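Alovwood Robotics Center Opens Teaching Bay for Two-Arm Shelf Work

Posted in: Center News, Research

The Alovwood Robotics Center has opened a teaching bay in which operators show a pair of robot arms how to handle packaged drinks and glassware on a small shelf. The bay is the second of 2 planned under the Trikthorpe project, a joint effort of the Center and the Grolturberg Institute of Technology. Work in the new bay began in July.

Operators guide the arms by remote control. Each person sits at a desk outside the enclosure and moves a pair of hand-held leader arms, and the robot arms on the table copy those movements as they are made. The joint positions and camera views from each session are stored together and later used to train a control program that is meant to carry out the same task without a person at the desk.

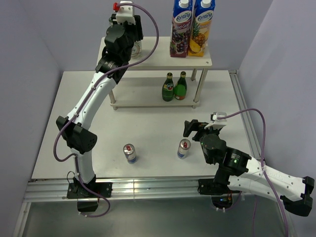
The Trikthorpe task list covers 43 shelf tasks, among them moving an item from one level to another, bringing an item forward to the table, and turning a package so that its front faces out. Many of the tasks are assigned to one arm while the other waits folded near the rail. Items differ in how they must be approached. Tall juice cartons on the upper board leave the gripper plenty of surface to close on, while green glass bottles standing close together on the lower board call for a narrow approach from the front, and small cans on the open table must be taken from low down. Operators are asked to complete each task at a steady pace and to avoid pauses in midair, which the control program tends to copy.

The Center has set a goal of 188 accepted demonstrations for every task on the list. A demonstration is accepted after a second operator has reviewed the recording. Attempts that end in a dropped or tipped item are kept in a separate set and are used for a related study on how robots can recognize and correct their own errors.

New operators complete 15 hours of supervised practice before their recordings are counted. Practice starts with a single arm and one item, and moves on to tasks in which an item is passed from one gripper to the other. According to the Center, earlier training in the first bay showed that operators improved most when they were able to watch their own recordings on the day they were made.

Control software for the bay was supplied by Arabzadeh Motion Systems, which also provided the leader arms. The company will receive session timing data under the terms of the project agreement. Video recordings will remain with the Center and the Institute.

Staff and graduate students of either institution may apply for operator training through the Center's front office. Applicants do not need earlier experience with robots. Requests to use the teaching bay for other projects will be considered after the present task list has been completed.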